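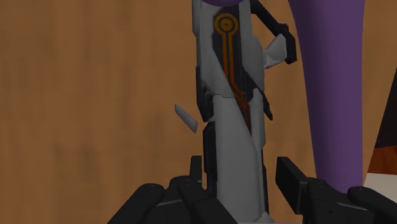
Rezaul Sultana writes that he has been soaking seized screws in oil overnight for years and still shears the head off one in every job, and asks whether the oil does anything at all. It does, given time and a clear path into the thread, but most sheared heads come from the driver and from the direction of the first turn. The notes on stuck fasteners have been rewritten with that in mind and the older page has been taken down.

Stuck screws, nuts and fittings

Identify the recess first

A cross-shaped recess may be Phillips or Pozidriv. Pozidriv has four fine lines scribed between the arms of the cross; Phillips has none. A Phillips bit will turn a Pozidriv screw well enough when the screw is free, and will climb out of it when the screw is tight. Each time it climbs out it removes metal. Most furniture and joinery screws sold here are Pozidriv size 2. Door hinges in older houses are usually slotted, and the slot is usually full of paint.

Clean the recess before applying any force. A scriber or an old dental pick will lift out paint and filler. For slots, draw the corner of a broken hacksaw blade along the full length. The bit should seat to the bottom without rocking. If it rocks, try the next size up.

Replace worn bits. A bit with rounded tips costs less than the time spent drilling out one screw.

First movement

Tighten before loosening. A very small turn clockwise, enough to feel the head shift, cracks the bond between thread and hole. Then reverse. If nothing moves in either direction, stop and go to penetrating oil or heat, depending on what the screw is in.

Put body weight behind the driver and turn slowly. On a hinge screw in a door frame the shoulder should be directly behind the handle. A long screwdriver is easier to keep in line than a short one. If the shank has a hexagonal bolster under the handle, fit a ring spanner to it and let one hand press while the other turns.

For slotted screws in timber, one sharp tap on the end of the driver is often enough. Use a driver with a through tang, meaning the steel runs the full length of the handle. Plastic handles without one will split.

Penetrating oil

Thin oil is wanted here. Engine oil is too thick to creep, and the common water-dispersing sprays are thinner but evaporate before they get far. The tin used in this workshop is Zorside, bought years ago at the Kovalchuk trade counter; any product sold as penetrating or releasing fluid will do the same work.

1. Wire-brush the exposed thread and the joint line.
2. Apply a few drops where the nut or head meets the work. Flooding it wastes oil.
3. Tap around the joint with a small hammer.
4. Leave it for 20 minutes, apply again, and tap again.
5. Repeat through the day if access allows, then try to turn it.

Oil works by capillary action and needs a gap. Where a bolt passes through two plates, apply it on both sides. Where a fastener points downwards, oil from above will reach the thread; where it points upwards, oil will run off the end and little will go in, so wrap the joint in a soaked rag and tie it on.

Do not use oil on screws in bare timber that is to be painted, stained or glued. It spreads along the grain and the finish will not take.

Heat

Heat expands the outer part and breaks down rust, old paint and most thread-locking compounds. For a nut on a bolt, heat the nut only. For a screw in timber, hold the tip of a hot soldering iron against the head for a minute or two, let it cool, then turn.

Never apply heat to a joint that still has penetrating oil on it. The fumes are harmful and most of these fluids burn readily. Choose one method, and if oil was tried first, degrease thoroughly and let the part dry before bringing heat anywhere near. Keep heat away from gas fittings, fuel tanks, sealed cylinders, bearings with rubber seals and anything galvanised, which gives off zinc fumes.

A hot air gun is adequate for small nuts and for thread-lock. It is slow on anything larger than M10.

Damaged heads

Shallow damage on a cross-head: place a wide rubber band flat over the recess and press the driver into it. This works on soft screws that are only moderately tight. Valve grinding paste does the same job and grips better; a smear on the tip of the bit is enough.

Deeper damage, head standing proud: cut a new slot across it with a junior hacksaw and use a flat driver. Protect the surrounding surface with a steel rule or two layers of masking tape.

Head standing well proud: grip it with self-locking pliers, jaws set tight enough that they snap shut with some effort. Turn in short movements and reset the jaws often.

Head flush or sunk: drill it. Centre-punch the recess, start with a 2 mm bit and follow with one the same diameter as the shank. The head comes away and the part can be lifted off over what remains, which can then usually be turned out with pliers. Left-handed drill bits are worth having for this — on a good day the bit catches and winds the screw out before the drilling is finished.

Screw extractors are a last resort for small sizes. They are hardened, they snap, and a snapped extractor cannot be drilled with ordinary bits.

Brass

Brass screws in oak are weak to begin with and weaker after forty years. Do not lean on them. Warm the head with a soldering iron, use a driver ground to fit the slot exactly, and accept that some will break. When fitting new ones, cut the thread first with a steel screw of the same size, remove it, rub the brass screw with candle wax and drive it by hand.

Taps and compression joints

Always hold the body of the fitting with a second spanner. Turning a compression nut against an unsupported pipe will twist the pipe and may start a leak elsewhere on the run. Isolate and drain down first. Limescale on the exposed thread softens with white vinegar on a cloth, left for an hour and rinsed off. Keep vinegar off natural stone worktops and away from bleach.

Shanti Solanki adds that chrome nuts mark less if the spanner jaws are lined with a strip of leather from an old belt. Card also works but slips when damp.

Refitting

Clean both threads. Run a nut up and down the bolt by hand, and if it binds, use a tap or die of the right size to clear it. Then:

— steel into steel, outdoors: copper grease, thinly applied
— stainless into stainless: nickel or other anti-seize paste, and turn slowly, as dry stainless threads can lock solid under speed
— steel or brass into timber: candle wax or beeswax
— anything subject to vibration: medium-strength thread-lock, no grease

Greased threads reach a given tension at a lower torque than dry ones. If the maker gives a dry figure, ask what it should be for a greased thread before using a torque wrench.

Corrections to the old page

The old page gave vinegar as a rust remover for springs. Leave springs out of it; acid can make hardened steel brittle. Illia Stelmakh also pointed out that the bit chart had the sizes for gauge 6 and gauge 8 screws the wrong way round. Gauge 8 takes a size 2 bit. The chart will go back up in June.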